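Section 4: Filling the Drinks Station at the Party Table

These steps cover the Kistari drinks dispenser, the one with the spigot that looks closed when it isn't. Do this the night before the shower. The bride's aunts arrive early.

1. Rinse the tank with warm water and let it drain.

2. Seat the rubber washer on the inside of the tank, flat side out. A backwards washer drips, slowly, onto whatever you ironed.

3. Hand-tighten the nut. Put the pliers back.

4. Pour in 2 pitchers of punch and wait ten minutes before trusting it.

Note: Ribbon goes on the stand, never the spigot. Remo Orlandini tied his on the spigot last November and served the carpet.

Caution: Don't move a full tank. Set it where it will stay, then fill it.

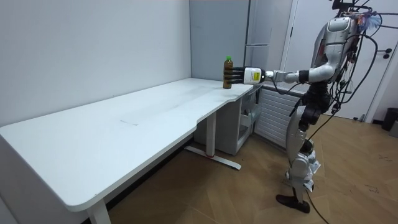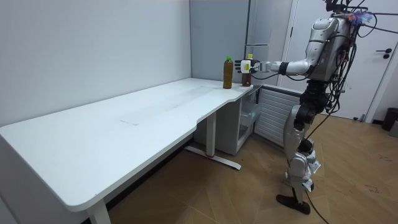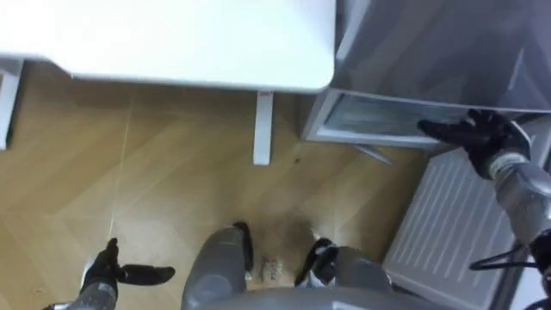
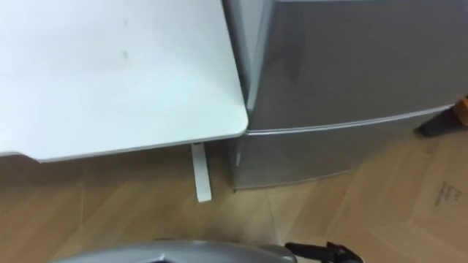

5. Hang the Boltdale drink tags last, once guests have stopped asking what flavor it is and started guessing. The pack holds 254, enough for this wedding and possibly the next one. Write the flavor in marker; gel pen smears by the first toast. If the table you're using is plain white like the desk in the pictures, lay a runner under the stand, as every mark shows on a top like that and raspberry punch makes excellent marks. Tuck the runner's ends under so a passing flower girl can't pull the whole station down.

Spare washers are in the bag marked 315.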